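Bustell Before Lights Out: Rereading a Forgotten Novel in the Gralstead Dormitories
Term project report, American Fiction Survey

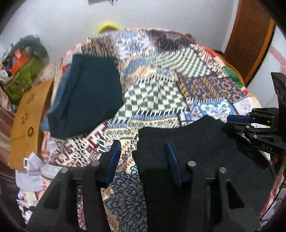

STUDENT PROJECTS / LITERATURE

The assignment was to find a novel that had once been widely read and now wasn't, and to find out what had happened to it. I picked Jundard because the college library had four copies and none of them had been checked out since before I was born. One still had a streetcar transfer in it, at page 31, which I took as an early review.

Jundard follows a widow named Ots who inherits a failing seed company in the town of Bustell and runs it better than her husband did. The town forgives her for this very slowly. There is a flood, a lawsuit, and a minister who speaks only in paragraphs. At the end she sells the company to the one man she has spent the whole book refusing to sell it to, and the author doesn't say why. Readers in its own day seem to have found this ending immoral. Mine found it annoying, so that is some kind of continuity.

What I did

I recruited 20 readers from the dormitories at Gralstead, mostly by putting up a notice in the laundry room and promising soup. Each reader got a copy or a scan of the first 182 pages, up to the end of the flood, and a notebook. They were asked to write down the page where they first wanted to stop, and the page where they did stop, if they did. I had planned to cover the entire novel, but it is long and I had one semester.

Of the 20, 18 handed back a notebook. One of the missing two moved off campus in October and took my library copy along. I have paid for it.

What the notebooks say

The first surprise was that almost everybody liked Ots. She is described on her first page as "a woman of firm opinions and poor gloves," and several notebooks copied the line out. What they did not like was Bustell, or more exactly the amount of it. The second chapter names every store on the main street, goes down one side, and comes back up the other. Most of the first wishes to stop fall in that chapter, and a cluster of them at the hardware store.

The flood did well. Readers who had been writing two words a page began writing in sentences. One complained that the water took too long to arrive, then used three pages to argue with the minister's sermon about it. I had expected the sermon to be the dead spot of the book and had written half a section saying so. That section has been removed.

The lawsuit comes after page 182, so my claim in the proposal that modern readers would find it dull remains untested. I read it myself twice. I have a view.

The old reviews

I also went through the reviews I could find in the library's bound newspapers, about 1000 words of them in total once the plot summaries were taken out. They disagree about nearly everything except that Ots should have married the lawyer. None of my readers suggested this. Two reviews call the book "frank," and I was unable to find the frank part. It may be the chapter where she reads her husband's account books in bed, on a Sunday morning, with the door open.

Problems

Reading in a dormitory is not like reading in a parlor. The notebooks mention fire drills, a roommate's trumpet, and falling asleep, and I can't always tell a dull page from a late hour. I should have asked people to write down the time. A few started doing it on their own, and for those few the hardware store was reached after midnight.

The soup was a mistake as well – people who like the person feeding them are kinder about chapter two. If the project is repeated, I would hold the soup back until the notebooks are in, and I would begin at the flood with half the readers to see if they miss the town at all. The three remaining copies are back on the shelf. The streetcar transfer is still at page 31.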